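The **Skultholm stacking fault** was a control error in the block-stacking routines of Skultholm, a simulator for two-armed robots built by the software firm Wundum. It made a simulated gripper report a firm hold on a cube that its fingers had barely touched, so the arm would carry on with the rest of the job empty-handed. The fault is small as software bugs go, but it has become a favorite teaching case, and deservedly so: it shows in a wonderfully simple setting how a robot can be completely sure of something that is wrong!

## Background

Skultholm grew out of Oakley, an older Wundum simulator limited to one arm. Its best-known exercise asks two arms to share a table and sort or stack colored cubes, using overhead views, side views and views from the wrist. Each grasp ends with a "hold check," and the next move starts only after the check passes. In Oakley the check compared finger gap and finger force. When the code was moved to Skultholm, the gap comparison was left switched off by default, and force alone decided the matter.

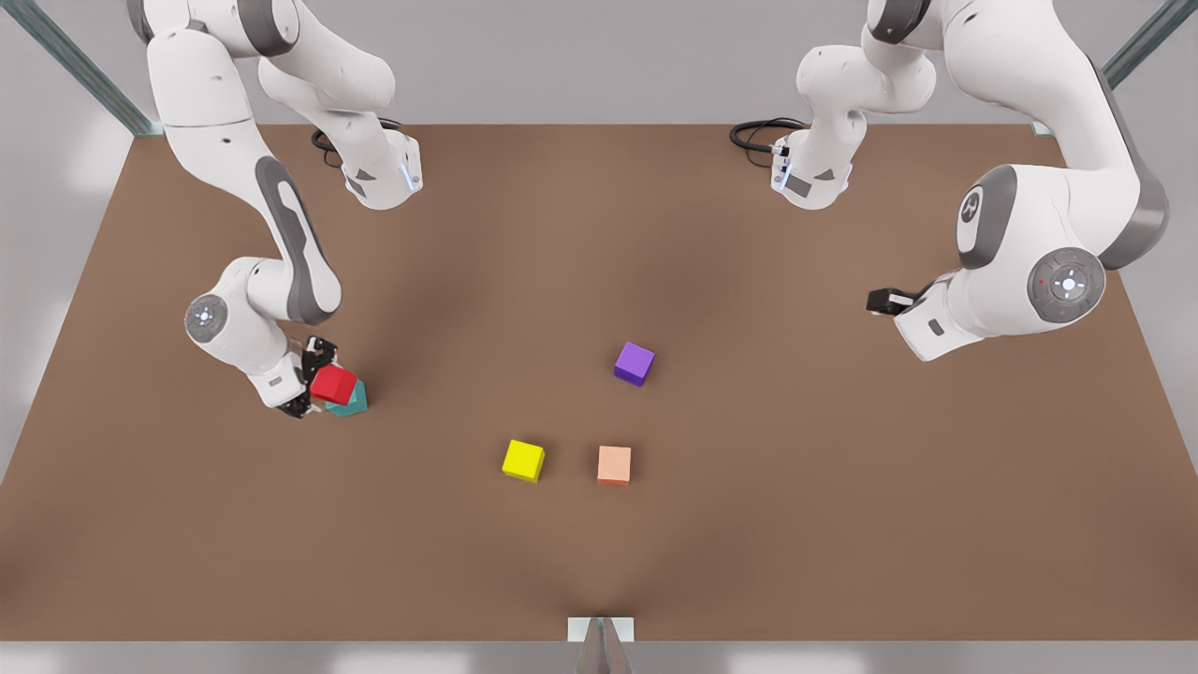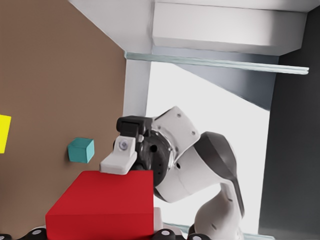
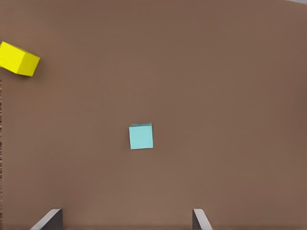
Cube tasks, simulated in color on a plain brown tabletop.

## Discovery

The fault was first traced by Tarun Grewal, a tester at Wundum, while he was going through the logs of an overnight batch. Out of 1,279 stacking attempts, 80 were marked as successes even though the cube had never left the table. Grewal noticed that the finger force in these runs rose sharply for a single time step and then dropped to zero. A fingertip had clipped the edge of a cube, the spike had crossed the threshold, and the hold check had passed on the strength of that one reading.

His report, filed on 08/03/2023, is still a great read. It includes a replay in which an arm lifts nothing, travels across the table, lowers nothing with great care and opens its fingers exactly on target.

## Cause

The physics engine, Cludon, calculates contact forces in very short steps. When a moving fingertip meets the corner of a rigid body, the first step can produce a force far larger than the ones that follow. Cludon's manual warns about this and suggests averaging. Skultholm read the raw value.

Cubes turned at an angle to the fingers were affected most often, as their corners were the first thing the fingers met. Cubes lying square to the gripper almost never set the fault off, and the standard test set contained only square ones. That gap in testing explains how the error got through two releases.

## Safety concerns

No hardware was damaged, but the matter was treated as a safety issue inside Wundum. Several users were training controllers in Skultholm and moving them onto real arms. A controller rewarded for empty lifts can learn to swipe at the corner of an object, and on a real machine a swipe of that kind may knock parts off a bench or jam a finger. Users were asked to retrain any controller that had relied on the force-only check.

## Correction

The repair, released the following June, made 3 changes:

- the finger gap is compared with the known width of the cube;
- force is averaged over several time steps;
- the cube's height is read again after the lift, before the arm travels.

The last of these was Grewal's own suggestion and is the one most often copied elsewhere. The old behavior can still be turned on with the `legacy_hold` setting, and instructors like to hand it to new students without a word of warning and let them hunt for the bug.

## See also

- False positive
- Grasp planning
- Oakley (simulator)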